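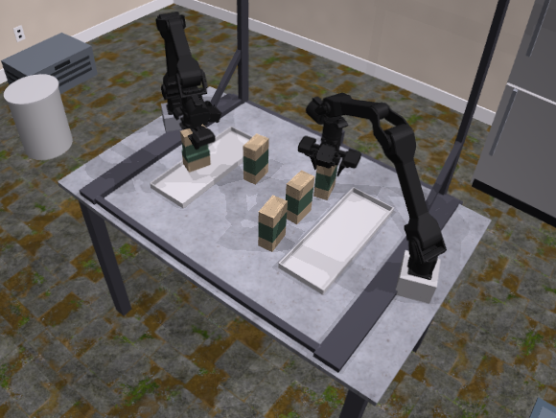 Simulated two-arm table with green-banded test pieces and white trays. Rendered view.

Demonstration Day: Frequently Asked Questions
Clindel simulation group
Last updated 23/02/2021

What is being demonstrated?

Visitors will watch two robot arms handle upright rectangular pieces on a shared table in simulation. The task is called Loltus in our software and in the printed schedule. Each session covers a start from a reset table, a run under operator control, and a run under a trained policy. A short question period follows.

Will there be physical arms in the room?

No. The demonstration runs entirely in the simulator and is shown on the projector and on two desk monitors. The physical cell is in a different building and is not part of the visit. Requests to see it should be sent to Selina Brunner by email. They are handled separately and usually take several weeks.

Who runs the sessions?

Pirmin Rainer operates the simulator. Selina Brunner takes questions on training and data.

Where do I go?

Room 103 in the Pichler building. Use the main entrance and sign in at the front desk. The elevator is to the left of the desk. Doors close when the session starts, and late arrivals are moved to the next one if there are seats.

Which camera views are shown?

Fixed views of the table, plus views from cameras attached to the grippers. The operator switches between them on request. Gripper views are harder to read than the fixed ones. At close range a piece can fill a large part of the picture, and part of the gripper often covers one corner.

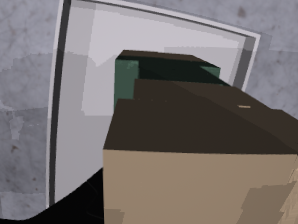

Visitors who have worked only with overhead cameras should expect to need a minute or so to get oriented. The operator will leave a fixed view open on the second monitor during these segments. Please ask for the views to be swapped if you are seated on the far side of the room.

Why is the picture quality low?

Surfaces are drawn with simple geometry and low-resolution textures to keep the frame rate steady on one desktop machine. Wall, floor and table textures are changed between runs as part of training. The patterns are not meant to match any real room. Contact and joint behavior are computed separately and do not depend on texture quality.

What counts as a successful run?

A piece must be upright, fully inside the rim of the tray named in the instruction, and released by the gripper. It must stay that way until the end of the timer. A piece resting on the rim is scored as a failure. So is any run in which the arms touch each other, even if placement is correct.

How much data was used for training?

The policy shown was trained on almost 2,000 operator runs. Failed runs were kept but labeled. A further 2,000 runs were generated by a script and used only to test the scoring code.

Can visitors operate the arms?

Yes, in the last part of each session, using the desk controllers. One person controls both arms. Turns are limited to one reset. No experience is required, but you must stay for the full session to take a turn.
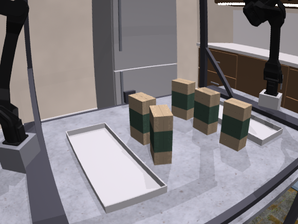 Reading time for this section: 2 minutes

What happens at a reset?

Both arms return to their rest position with nothing in the grippers. The trays are emptied and the pieces are put back on the open part of the table, standing on end. Position and rotation are drawn at random within set limits, so spacing varies and two pieces may start very close together. The operator can reload a given layout from its seed. If you want to see a run repeated from the same start, ask before the next reset.

Does the kitchen background matter?

Not for scoring. The refrigerator and cabinets belong to the room model and the arms do not interact with them. They do affect what the fixed cameras record, which is one of the things we test.

What is Sustance?

Sustance is our logging tool. It stores joint positions, gripper commands, camera streams and the score for each run. The log window will be open during the policy run. It is an internal tool and is not available for download.

May I record the session?

Screen recording by visitors is not permitted. Still photos of the projector are fine. Please do not photograph the log window.

Will the demonstration be repeated?

A second date is planned for March. It will use the same task and the same policy. Registration will open on this page.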